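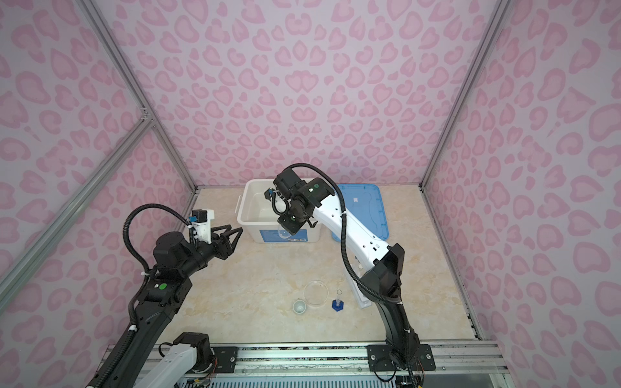 Marbled tabletop, leopard-spot walls.

Tultby Community Kitchen: walk-through checklist, before the July opening
Checked by Houda Benmoussa, May 27, 2025

Handwashing sink: PASS. Hot water in 20 seconds, great pressure!
Fridge thermometer: PASS. Love the big dial.
Fire extinguisher by the stove: FIX. Tag has expired. Fumiko Oda is calling about a new one.
Stove hood filters: PASS. Somebody scrubbed these beautifully.
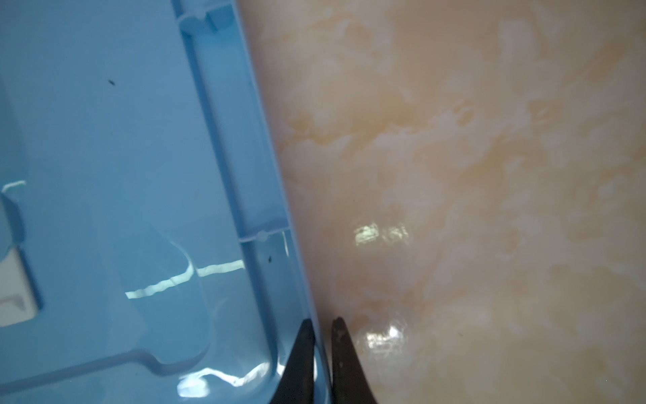
Light blue plastic, molded rim and channel.

Trays and lids: washed and air-dried before stacking. Toss any with cracks.
Cutting boards: FIX. Over 30 on the shelf and half are badly scored. Keep the good ones.
Back exit: PASS. Door swings wide, path clear, sign lit.
Floor mat at dish station: FIX. Curls at one corner, tape won't hold it.

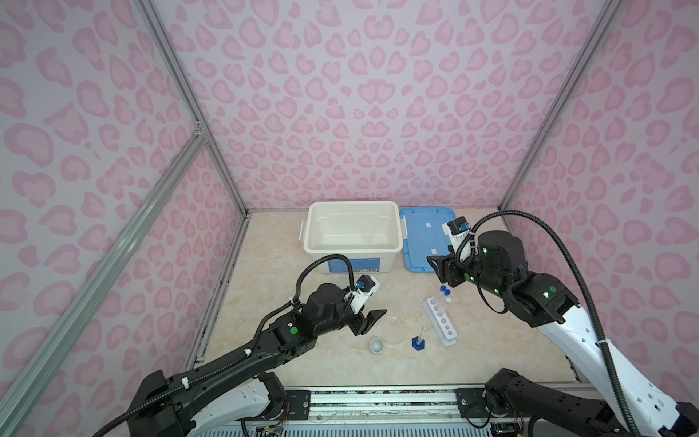
Open white storage box with side latches.

Dry goods: lids on, dates facing out, nothing on the floor.
First aid kit: FIX. Needs burn gel and 3 rolls of gauze.
Outlets near sink: PASS. All tripped and reset on the first try, hooray!

Recheck the FIX items before the Tuvasden supper, 60 guests.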